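# Come drive a two-arm robot with us (and tell me what's wrong with it)

Hi! I'm Emiko Hayashi, and I run user trials at Vonar. We sell a tabletop kit called the Skidia - two arms, two grippers, a work surface, an enclosure to put it all in, and the software to run it. Schools and small labs buy it mostly, plus the odd very determined hobbyist. We're getting the second version ready and I need people to sit down with it, use it for real, and complain to me in detail.

You don't need to know anything about robots. Half the places are set aside for people who have never touched one. If you teach, cook, knit, fix bikes, or just spend a lot of time picking up after small children, I'd love to hear from you. The other half are for people who have used some kind of arm before, ours or anybody else's, and have opinions.

## What you'd be doing

Tidying, mostly! The trial is built on toy kitchen stuff, the kind you'd find in a preschool play corner. You move the arms through a pair of hand controllers, and you work your way through a set of small jobs: put this in the crate, get that onto the tray, lift the pot without dragging everything next to it along for the ride. Some of the jobs need one arm and some really want both, and we don't tell you which is which. I like watching people work that out.

Early on we gave people a neat table with plenty of room between things. Everyone did great and we learned almost nothing. Rin Ueda, who designs our tasks, pushed for a crowded table instead, with the food and the pots and the utensils all up against each other, and suddenly people were muttering at the controllers and I was filling pages of notes. So we've stuck with crowded.
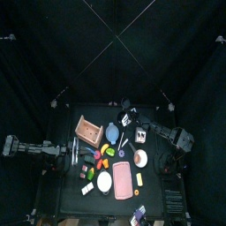
The muttering is useful, by the way. We ask you to talk out loud as you go, and it doesn't have to be polite. "Why is it doing that" is a perfectly good comment. So is a long silence followed by a sigh. Itsuki Kaneko sits next to you the whole time, and he'll reset the table between jobs and step in if an arm gets itself into a silly position. He won't coach you, though, so please don't be offended when you ask him a question and he just smiles and writes it down.

A session goes like this:

- Coffee, paperwork, and a short safety talk (where the stop button is, where your hands shouldn't be)
- Free play with the controllers until you feel okay with them
- The first block of jobs, one arm at a time
- A break, with snacks
- The second block, both arms
- A chat with me about what annoyed you

Each session runs 3 hours including the break, and I'm asking everyone to come in for 6 of them. I know that's a lot. The thing is, the first visit only tells me how the kit feels when it's strange to you. By the fourth or fifth you've stopped being nice about the controllers and started wanting specific things changed, and that's the part I can take to our engineers. If you can only make one or two, write anyway - I keep a list for one-off trials and it does get used.

## The money and the practical stuff

We pay $475 for the full set of sessions. If you have to drop out partway you still get paid for the ones you did, no hard feelings. Parking is free behind the building and we'll cover bus fare if you hang on to your receipts.

Everything happens at our Londard workshop, on the ground floor, step-free from the street. You can do the whole session sitting down, and the chair and the controllers both adjust. The controllers do need a reasonable grip in both hands. If you're not sure whether they'd work for you, ask me and I'll set up a quick try-out before you commit to anything.

We start in September. There's a morning slot at 9:30 and an evening slot at 6:00, and you can mix them however suits you. You need to be 18 or over, and comfortable reading instructions in English.

One more thing to know before you apply: we record the sessions. That means the movements of the arms, what happens on the table, and your voice. We don't film your face. The recordings stay with the product team, and if you change your mind later you can ask Toshiko Ogura to delete yours and she'll do it that week. The consent form is two pages and written in normal language. I wrote it, so if any of it is confusing that's on me.

## Who I'm hoping to hear from

I could really use more left-handed people. Our last group had hardly any, and the ones we did have found a problem with the button layout that the rest of us had missed for months. I'd also like a few people over 60, and a couple of teachers who'd be running the kit in front of a class, because setting it up with thirty kids watching is a whole different job from setting it up in a quiet room.

If you work for a company that makes robot arms, I'm going to have to say no this time. Sorry! Same goes for family of anyone at Vonar (yes, Itsuki, that includes your brother).

## How to apply

Send a note to the trials desk through the Vonar contact form and put "Skidia trial 892" in the subject line so it lands with me. Tell me which slots you could do, whether you've used a robot arm before, which hand you write with, and one household chore you'd happily never do again. A few lines is plenty and I don't need a resume.

I read all of them myself and I'll write back either way. If you'd rather talk first, leave a number in the form and say when's good to call - afternoons are easiest for me.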